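4.2 Wrist camera placement

Two grippers, the Pulladix and the Stoyanova, were compared on the same arm and under the same controller. Each completed 18 trials per mounting position. The camera was fixed at the wrist and its tilt was set by hand before each block. Trials in which the controller lost the target for more than two seconds were recorded as failures and were not repeated.

The Pulladix lost the target in nine trials at the steeper tilt. The Stoyanova lost it in two. Tsolakis and Lambrakis scored the recordings separately and agreed on all but one, which was left out of the totals.

Figure 3. Wrist camera view with a gripper finger at lower left and a dark grey plate over a wooden floor.
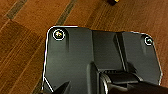

Does a steeper tilt always make tracking worse? Only the Pulladix showed a clear loss at that setting, and the trials do not cover other arms.

Results for the shallower tilt are given in Section 4.3.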